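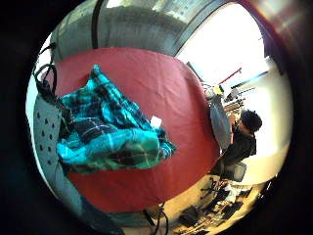
Plaid cloth on a red cover.

Edvin Haugen has spent most of his spare time on rope systems, stretcher lowers and, more recently, radio. He is training officer for the Gastari mountain rescue team, and we spoke about the repeater the team put up on the shoulder of Dumau in July.

The problem was coverage. Gastari works two valleys divided by a long ridge, and handheld sets in the northern one could not reach base. "You would have a party at the foot of the crag and a base vehicle five kilometres away by road, and no direct path between them," Haugen says. "We used to post a person on the col to pass messages by voice. That is one fewer to carry the stretcher."

The repeater sits in a steel box bolted to rock below the summit. It draws power from a small panel and two sealed batteries, wired in parallel so that either can be changed with the set still running. The aerial is a plain vertical whip. A directional one was tried first and removed, as it favoured the upper valley and left the forest track almost silent.

"Ice is the main load," he says. "Wind you can work out. Ice builds on one side of the mast and then the wind has something to push against." The mast is guyed at two heights, and the guys are checked at every visit.
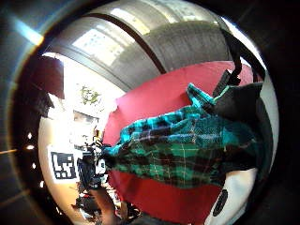
Anselmo Muñoz has argued that the money would have been better spent on satellite messengers, one for each party leader, and that a fixed station on a summit is a single point of failure. Haugen accepts the second point and disputes the first.

"A messenger sends text. It is good for a position and a casualty state," he says. "On a lower, the person on the brake needs to hear 'stop' at the moment it is said. Text will not do that." The team carries two messengers as a fallback, and if the repeater drops out the old relay drill applies: a person on the col, with a written log of each message.

Coverage was measured on foot. Members walked the paths in both valleys and made a test call at fixed points, 202 in all, grading each one for readability from 1 to 5. Anything below three was walked again with the set held at head height.
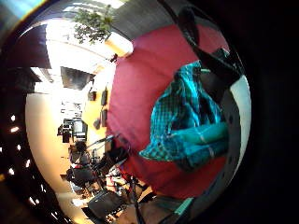

Checked cloth, with a black strap or handle above it.

The weak spots that remain are in the Valente gully, where the walls are steep on both sides. Calls from the bed of the gully are broken or lost. "We do not try to fix that with more power," Haugen says. "You send one person up to the lip. It is on the map, so the controller knows to ask for it before the party goes in."

The map itself is a printed sheet, kept in the vehicle and in each leader's pack — the same sheet the neighbouring team at Jelel now uses on joint call-outs. Agreeing channel names with Jelel took longer than building the station. Both teams had a channel they called "one", on different frequencies.

Battery care is the dullest part of the job and, in his view, the part most often skipped. Handheld sets are charged after each call-out, marked with the month they entered service and load-tested in spring and autumn. A battery that fails the test goes to the training sets first and is scrapped when it fails there too.
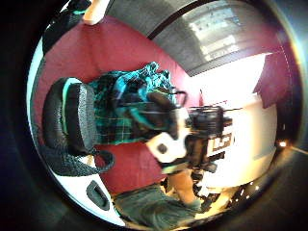

Deep red upholstery and teal plaid.

Asked what he would change, Haugen mentions the box. The door opens towards the slope, and in deep snow it has to be dug out before anyone can reach the fuses. The hinge is to be moved to the other side at the next service visit, weather permitting. He also wants a voltage reading sent down to base at 06:00 each morning, so that a failing panel shows up before a call-out does. The parts for that are on order.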